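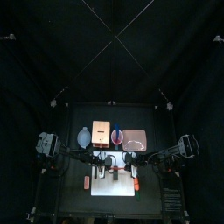 Recording two-arm examples on a tabletop cell

Guides > Data collection > Two-arm cells

By Olaia Paredes
12 May 2024

These are the steps we use at Grendov to record examples for the Mundex training set. They assume both arms are already calibrated and the follower software is running.

1. Check the clamps at the front corners of the table. If one has moved, tighten it and redo the camera check before you record anything.

2. Close the black cloth on all sides. Daylight coming in from one side changes the look of every episode, and you won't notice until you play back a whole day of them.

3. Lay out the objects. Put the containers in a row along the far half of the table and the working piece in front, where both grippers can reach it. Small items go to the sides.

4. Move both arms to the start pose and look at the cables. Slack should hang behind the wrist and stay out of the fingers.

5. Start recording, wait 3 seconds, then begin the task. Move at an even speed. If you make a mistake and can fix it in one motion, fix it and keep going.

6. Stop, mark the episode good or bad, and reset.
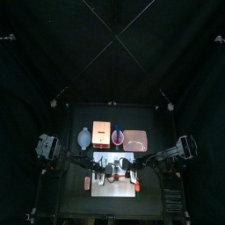

How many episodes do I need for one task?

We start with 254 and train on those. If the policy still misses grasps, we record more with the objects in new spots. Our longest task, Cululton, needed 2000.

7. Change the layout every 22 episodes. Shift the row, swap two containers, or turn the working piece. Write the change in the session sheet.

8. For tasks where one arm holds and the other works, decide which arm holds and stick to it for the whole batch. Forough Ghorbani mixed the two in March and had to split the set by hand.

9. Use the wrist cameras to check the grasp. A thin handle can be hard to see from the overhead view.

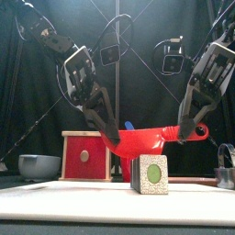
Left fingers at the inner rim of the funnel, right gripper on the handle.

10. Copy the session folder to the Boström drive and open a few episodes from the copy before you clear the local disk.

22 shares | 3 comments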